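Lift controllers, old wiring and a board called Fung

Dokateo make control gear for lifts. Small outfit, one unit on the Endness estate, and they have a new car-top board coming out which they call the Fung. Don't ask me why. I went over on Saturday, got there late because of the roadworks, and spoke to the firm's design lead, who asked to go by job title only. Fine by me. Notes written up same evening so forgive the rough edges.

First thing I wanted to know was who it's for. New lifts, old lifts, both?

"Old ones. Nearly all old ones," the design lead said. "If you're putting in a new lift you buy the whole package and it all talks to itself. Our customer has a lift from the eighties, the motor's fine, the doors are fine, the car's a bit tatty, and the controller is a cupboard full of relays that only one engineer in the county understands. And he's retiring."

So the idea is you keep the heavy stuff and change the brains. Not new as ideas go. Plenty of firms sell modernisation kits. What Dokateo reckon they've got is less cable. The Fung sits on top of the car and gathers up everything up there (door operator, car buttons, position, load weighing, lights, fan) and sends it down the travelling cable on a single pair.

"The old way, every button has its own core. Sixty cores hanging down the shaft, and half of them repaired. You get a fault at two in the morning and you're up there with a meter going core by core. I did that for years. I'm not doing it again."

Tea arrived at this point. And biscuits. 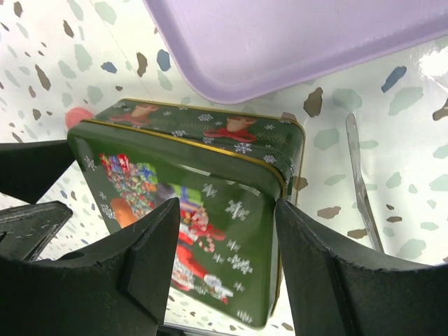 The green tin, lid on. Endness.

Back to the board. It has plug-in terminals, labelled in plain words and not in code, so the one for the door open button says DOOR OPEN. Seems a small thing. Was apparently an argument in-house that lasted months, as the short codes are what everybody in the trade learned on.

"People said it looks like a toy. I said, have you ever tried reading a four-point code upside down with a torch in your teeth? The labels stayed."

I asked how long a swap takes. With the older Dokateo kit it was six days for a typical low-rise job, out of service the whole time. The target for the Fung is three. That is a big thing if you're on the top floor with shopping, or a wheelchair.

"Three is what we quote. I'd like to quote less but I'd be lying. The electrics are quick now. It's the testing that takes the time and I won't have that squeezed. The overspeed test, the brakes, the door reversal, all of it gets done properly and witnessed, whatever the building manager is shouting about."

And do they shout?

"They do, yes. I would too."

The trial site is a block of flats in Uton, built with two lifts side by side. They did one and left the other on relays so they could compare. It has been running since July. I was told the callouts on the new one have been mostly doors, which is what callouts mostly are on any lift, and that the board itself has had one fault, a loose plug. They have since changed the plug to one with a latch.

"It was our mistake. Vibration. We'd tested it on the bench and it was lovely on the bench. Then you bolt it to a car that bangs past the same guide rail joint all day long and out it comes. So now it latches and we shake every one before it goes out."

I wanted to press on lock-in, as it's the complaint I hear most from the people who write to this page. You buy the controller, then find only the maker can service it, and the maker can charge what it likes. Got a straight answer, straighter than I expected to be fair.

"Any competent lift engineer can get into ours. There's no dongle and no monthly code. The screen is on the board, four buttons, and the fault list is in English. If a customer falls out with us they can take the contract down the road the next day and the new firm can carry on. Some of my competitors think I'm daft."

Is it daft, commercially?

"Ask me in a few years. We do get work from it. People who've been stung once ask that question first, before price."

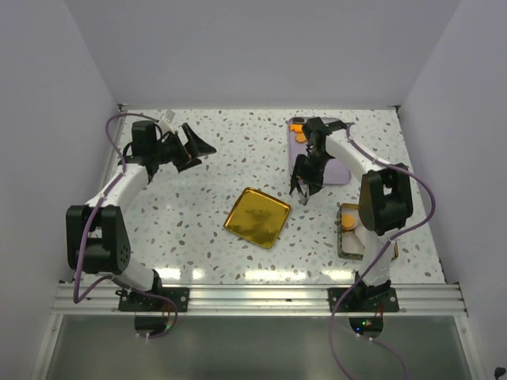 What about connecting it to the outside world, I said. Everyone seems to want lifts on the internet now. There's a port for it on the Fung but it comes switched off, and it can only send information out. You can't move the car from a phone. The design lead was quite firm on this and went on a bit, I've trimmed it.

"Tell me it's broken, yes, great. Tell me the doors are getting slow before they fail, even better. But nobody needs to send a lift to the fifth floor from their sofa. I've been asked for it. I said no."

Price I couldn't get. "Depends on the job" was all, which is what they all say. I did get that the board will be sold on its own to independent lift firms and not only as part of a full controller, and that the manual will be free to download, no login. There's a version for goods lifts to follow, with bigger relays for the door motors. No date for that one, teh casing isn't settled.

Last question was what they'd change if they were starting over.

"The connector, obviously. And I'd have put the screen higher up. If you're tall you have to kneel to read it, and the top of a lift car is filthy."

They're moving it up on the next batch. Readers with a Dokateo controller already in: the Fung works with the later cabinets but not the earliest ones, so check the plate inside the door befor you ring them.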